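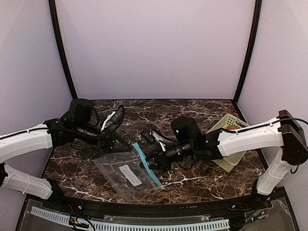
Zip bag with the blue strip, label in the middle

Zip bags popping open, is it the bag or me?

Posted by Chantal Marchand

Hi all, quick one hopefully. Bought a big box of the clear zip bags with the blue strip, same sort as in the photo, for freezing stuff and for sorting out my sewing drawers. Half of them won't stay shut. I run my fingers along, feels closed, put it in the freezer, next morning there's a gap at one end and peas everywhere.

Things I've tried: pressing harder. Pressing from the other side. Swearing.

Bags are thin, a bit slippery, and wrinkle up as soon as you look at them. There's a white label in the middle you're meant to write on, biro just slides off it. They came from Hasalero, cheap, I now have 1,000 of the things so would rather not bin them. Used to buy Bergmann ones and never had this but can't find them in our shop any more.

Also is it ok to wash and re-use? My mum did, my sister says it's disgusting.

Thanks in advance, typing this with dinner on

Posted by Gaétan Nguyen

Had the same with a different make. Nearly always the ends, the middle is fine. What works for me:

Lay the bag flat on the worktop. Flat flat, not held up in the air. Smooth it out with your palm from the bottom corners up to the strip so there's not a big bubble of air in it. If the film is wrinkled next to the zip the two halves go in slightly crooked and then it feels shut but isnt.

Hold one end of the strip down with one hand, pinch with the other, and go along slowly from that end to the far one. Don't start in the middle. Then go back over the last couple of cm at both ends with your thumbnail. That's where mine always went.

Test: press the bag gently with your hand before it goes in the freezer. If you hear air, do it again. Takes 20 seconds, less once you're used to it.

Don't overfill. I stop well short of the strip, say 4 fingers. Peas are a pain because they roll up into the zip while you're closing it. One pea or a bit of frost in the groove and you've had it. Fold the top of the bag outwards like a cuff before you fill, keeps the groove clean, then fold it back up. Soup the same, only stand the bag in a jug.

Label: permanent marker, the thin sort, and write BEFORE you fill it. Once it's lumpy or cold you've no chance. Let it dry a minute or it smears on your hand. Pencil works on some labels, no idea about yours.

For the sewing bits I wouldn't worry, they don't need to be airtight. Just get the air out so the drawer shuts. I file mine standing up with the label to the front, buttons in one, elastic in another, zips in another (zips in zip bags, yes).

Washing: I do it if it's had bread, veg, herbs, dry stuff. Warm water, drop of washing up liquid, turn inside out if the bag lets you, thin ones split at the corners so go easy. Dry upside down over a wooden spoon stood in a glass. Anything that's had raw meat or fish goes in the bin. No argument there, your sister's right on that one.

Posted by zostineck

just double bag it

Posted by Brernasier

Agree with most of the long answer, but double bagging is daft for peas, you'll get through them twice as fast. Though with that many bags maybe thats the idea.

Would add: check the strip before you fill. Run it shut empty once, then open it again. I found a few duds in a box where the strip hadn't bonded properly near the side seam, no amount of pinching sorts that. Duds go in the drawer for buttons and screws.

And open them from the middle by pulling the two sides apart gently, not by yanking one corner. Yanking stretches the end and then it never closes right again. Did that for years.

Don't agree about the spoon, mine always fall over. I peg them on the airer.

Posted by Chantal Marchand

Thank you! Did the flat on the worktop thing with 2 bags of beans last night, both still shut this morning. Was definitely holding them up in the air before. Found a marker as well, works fine on the label. Will try the cuff when I do the stock, and going to go through the box for duds when I get a minute.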